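Journal > Small Things > Desk

We use cookies to remember your preferences and to count visits. Accept / Manage

Do you need a better stapler?

I keep reading that the answer to a messy desk is a nicer desk. Buy the matching tray, buy the pen cup, buy the stapler that promises to go through 50 sheets with one finger. I have my doubts. I don't think I've stapled 50 sheets of anything in my life, and if I did I'd want a binder.

The one I own is cream plastic with a taupe-gray cap on the nose, and there's a brand word pressed into the cap that's too worn to read. I like that, a bit. It means I can't look up the new version and be told mine is obsolete. My friend Kumari says cream is just what white turns into when you wait long enough. She may be right, but I've seen the same color sold this year as "oat" for a good deal more money.

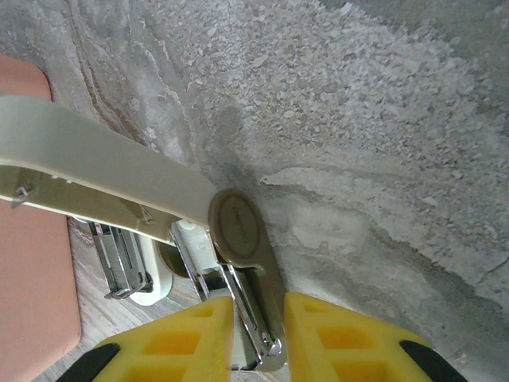 What goes wrong with them

Mostly jams. The advice online is to throw it out and upgrade, and the advice tends to come with a link to a shop. Before I fell for that I'd open the thing up and look along the metal channel for a bent staple. Tweezers work. A butter knife works too, though Paul would like his back.

I'm also not sold on oiling. Every guide wants a drop of something on the hinge, and I've yet to meet a hinge on a stapler that asked for it. What you get is a greasy mark on page 2 of your tax return.

Refills are where I get really suspicious. "Premium" staples cost double and I can't tell them apart once they're in the paper. Buy the size printed on the old box and move on.

I cleared the drawer in December and found 31 loose staples, a dried-up marker and no reason to go shopping. The stapler went back in at the front.

Niamh Fahy

Contact | © Niamh Fahy | Back to top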